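Moving the photo archive off the old drive

Posted August 23, 2022

The Kennedy drive finally started reporting reallocated sectors in May, so I spent most of the summer moving things off it. These are my notes, mainly for Wayne Cloutier, who has the same enclosure and asked what settings I used.

The drive held 897 folders, named by whatever I felt like on the day. I copied the lot to the Galura box first and left the names alone. Renaming during a copy makes it very hard to verify afterward, and I have made that mistake before.

The copy ran over gigabit Ethernet with checksums on. The first pass stopped at 63 percent on a folder with a colon in its name, which the old file system had accepted and the new one would not. I fixed the name by hand and restarted. The second pass finished overnight and listed 257 files as unreadable. A third pass, with the read timeout raised to 100 seconds, recovered all but nine of them. Six were thumbnails. The other three were scans of the Brirport house, and Mackenzie Robichaud still had the prints, so those are back too.

Duplicates were next. I matched on file hash only. Matching on date and size is faster, but two bursts from the same camera can fool it -- mine did, twice, in a test folder.

For dates, I trust the embedded metadata when there is any. Scans get the year in the folder name and nothing finer. Anything with no usable date goes into a folder called "unsorted", sorted by file size so the big ones get looked at first.

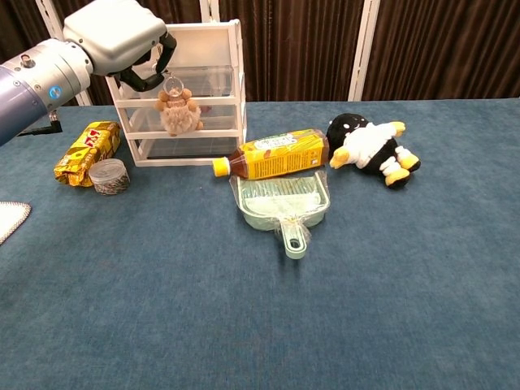 Plush keychain, drawer organizer, blue fabric.

Backups now run to a second disk every night and to a third that lives at Hastance and gets swapped when I drive out there. I do a restore test on one random folder each time I swap. The old drive is in a drawer, labeled with the date of the last good read. I will wipe it after two more swaps.

Still to do: the video files, which need a different tool, and the audio tapes, which need a working deck.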